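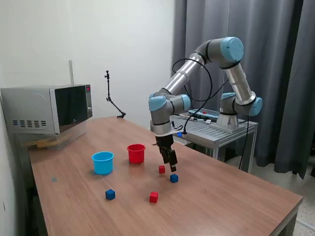

Jun 14, 2022

Notebook, Ming-te. Succession desk, company file Mustonen.

Started at nine with the board minutes from May. Kaisu scanned them last week and the second half is upside down, so I read it from paper. I want to write down what is decided and what is only talk, since in our last meeting we mixed them and Drita had to correct the summary two times.

Decided: Eino Eskola leaves as chief executive at the end of the financial year. He stays on the board for one more year. The board will look at two inside people and will also pay a search firm. The firm is Baren. Their fee is in the contract, page 4, and it is paid in three parts. The second part is due when they give the short list, also if the board does not like the short list. I asked Drita if this is usual. She says yes, she has seen it in most contracts of this type.

Only talk: that the chair and the chief executive should be two different people from now on. Two directors spoke for this, one against, the others said little. No vote. In my draft I wrote "the board intends to separate the roles". This is too strong. Changed to "the board has discussed separating the roles".

Share price model

Ran the model again with the new peer group. The old group had Grokham in it, and Grokham sold its packaging business in the spring, so the comparison is not good anymore. I took it out and put in Pastel. Pastel is smaller but it sells to the same customers and has the same year end.

Results for the file:
Event window: 22 trading days, counted from the day after the announcement.
Companies in the full sample: 140.
Rows with price data after cleaning: 2080.
Rows I can use in the regression: 1780.

The difference between the last two numbers is 300 rows. I checked where they go. Most are companies that changed their chief executive and their finance chief in the same quarter, and we agreed before to leave these out. The rest have no volume data. I did not check each one by hand, only the first page of the list.

The effect for a planned departure is small and it goes away when I control for the size of the company. For an unplanned departure it is bigger, but the group is small also, and I do not trust it. Kalevi wants a chart of this for the report. I would prefer a table, because in a chart the reader sees the line and does not look at the width of the band. We did not agree. I will make both and he can choose.

Mistake I found: in the version from May I used the date of the press release for some companies and the date of the stock exchange notice for others. Usually they are the same day, but Mustonen published the notice in the evening and the press release the next morning. That moves the whole window by one day. Corrected for Mustonen. For the other companies I wrote a small script that compares the two dates and prints a line where they are different. It is in the shared folder under "dates_check". Please do not move it, the path is written inside the model.

The shareholder letter

Kaisu got the full letter from the investor that asks for the change. It is longer than what the newspapers printed. They want three things: a new chief executive from outside, sale of the paper mill, and one seat on the board. The newspapers wrote mostly about the mill. For our report the seat is more important – if they get it, they also take part in the choice of the new chief executive, and then the inside candidates have a harder way.

The letter says that sales fell in each of the last four years. I compared with the annual reports. Sales fell in three of them. In the remaining year sales were higher, but only with the company they bought that year; without it, lower. So the letter is right in one way of counting and wrong in another. We should give both and say which is which. Kaisu will write this part.

Call with Kalevi Nurmi after lunch, short. His points:
– The report should not name the inside candidates. We know them from the minutes but they are not public.
– He does not want the word "crisis" anywhere. I searched, it was there one time, in a heading. Removed.
– The section on pay is too long. I agree. The old bonus plan can go to the appendix.
– He asked if Eino Eskola was pushed out. I said that the minutes do not say this and we can't write it. He asked again in other words and I gave the same answer.

Open things

Baren has not sent the profile for the position. Drita wrote to them on Friday, she will call tomorrow.
The currency for Pastel: their report is in euros but the price file was in dollars until I converted it. Somebody else should look at my conversion before we use it.
Chart and table for Kalevi.
Ask Kaisu if she can scan the minutes again, right side up.
Appendix numbers are wrong after I moved the bonus plan. Two references in section 3 still point to the old place.

Model saved as version 6. Version 5 is kept, with the wrong date for Mustonen, so that we can show the difference if someone asks.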